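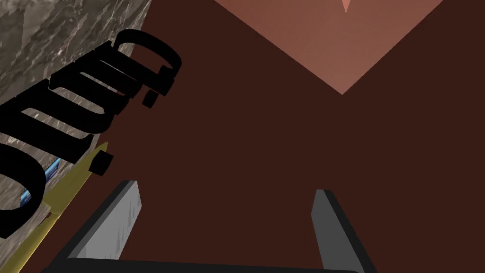

*Dark brown and salmon pink in a computer rendering.*

# Kellarmont eases paint rules on Belard Street

KELLARMONT – Owners of older buildings on Belard Street will be able to repaint their storefronts in a wider range of colors starting in April, after the city council voted to replace the short list of approved shades that has been in force there since the street was named a historic district.

The new rules cover 154 buildings between the rail underpass and the old flour mill. Under the old list, owners could choose from cream, gray, brick red and dark green. Anything else needed a hearing, and hearings were held only when there were enough requests to fill an evening.

Owners can now use any color that can be shown to have been on a Kellarmont building before the district was created. A paint chip, an old postcard or a dated bill from a painter will count as proof. The building office has put together a starter set of colors that need no proof at all. It includes several browns, a mustard yellow, two blues and a pink that was once common on the upper floors of the mill end of the street.

The pink drew the most comment before the vote. One resident told the council it would make the block look like a row of ice cream shops. Another brought a piece of window trim from her own attic, scraped back on one side, and passed it along the front row so council members could see the color underneath. It was pink.

Volkan Ateş, who runs the Ekinci hardware store at the corner of Belard and Second, asked for the change after his own request to paint the store's front dark brown was turned down. The store was brown when his family bought it, he said, and it was painted gray later to meet the rules.

"I had the old color on the back door the whole time," Ateş said after the meeting. "We never got to painting the alley side. I took the inspector around and showed him, and he agreed with me, but he said the list was the list."

Ateş said he plans to go ahead with the brown as soon as the weather allows. He has not settled on the trim.

City staff said the old list was written in a hurry and was meant to be temporary. It was based on the colors in use on the day a planner walked the street with a notebook, and by then many of the earlier paint jobs were gone. A later survey of scrapings from doors, cornices and window frames found a much broader range. Most of the oldest layers were brown or a dull red, with brighter colors showing up after the mill expanded and the street filled with shops.

The survey report is at the public library and can be read at the front desk. It can't be checked out. Staff said they hope to have a scanned copy on the city website by summer, but the color pages did not scan well on the first try and will have to be redone.

**What owners need to do**

Anyone using a color from the starter set needs only to file a one-page notice at the building office before work begins. There is no fee. Owners using a color outside the set must attach their proof and wait for a reply, which the office says it will send within two weeks. If no reply comes in that time, the request is treated as approved.

Once a notice is filed, the owner has 90 days to finish the work. The council added that limit late in the discussion, after a member pointed to a building near the underpass that has stood half scraped through more than one winter. Owners can ask for one extension if they are held up by weather or by repairs to the wood.

The rules apply only to surfaces that can be seen from Belard Street. Alley walls, rear stairs and interior courtyards are not covered and never were, although the old wording left some owners unsure. Bare brick and stone still may not be painted. Brick that already has paint on it may be repainted or stripped, but stripping needs a separate permit because of the damage that can be done by blasting.

Signs are handled under another part of the code and are not affected. The council heard a request to take up sign lettering at the same time and put it off.

**Sample wall planned**

The city will put up a sample wall in the side yard of the old fire station so owners can see the starter colors outdoors. Each will be brushed on a wood panel in a flat and a low-gloss finish. Ateş has offered to mix the paint at cost. The panels are to stay up through the fall, facing south, and staff will note how much each one fades.

Printed color cards will also be available at the building office. The office asks owners not to order paint from the cards alone – the first batch came out too red, and the dark brown on it looks closer to maroon. A corrected batch is on order.

Money for repainting remains limited. The downtown fund that once paid part of the cost has nearly run out, and the council did not add to it. What is left will go first to owners who have open orders to fix peeling or bare wood. Applications are taken at the building office during regular hours.

The vote was 4 to 2. The two members who voted no said they supported more choice but wanted the proof requirement to be stricter, with postcards left out. Hand-colored postcards, one of them noted, were often tinted by people who had never been to the town. The majority kept postcards in, but staff may ask for a second piece of proof if a card looks doubtful.

An exhibit of Belard Street postcards, including a few of the tinted ones, is on view in the library's lower hall. The hall closes at 5 p.m.

Before the meeting ended, the council also approved a new lease for the newsstand at the rail underpass and heard a report on the Marker Creek footbridge, where loose planks are to be replaced in the spring. The bridge will stay open on one side during the work. Walkers with strollers may want to use the road crossing by the school instead.

Questions about the paint rules can be taken to the building office on the ground floor of city hall. Owners who were turned down under the old list do not have to start over. The office has kept those requests and will review them under the new rules if the owner asks.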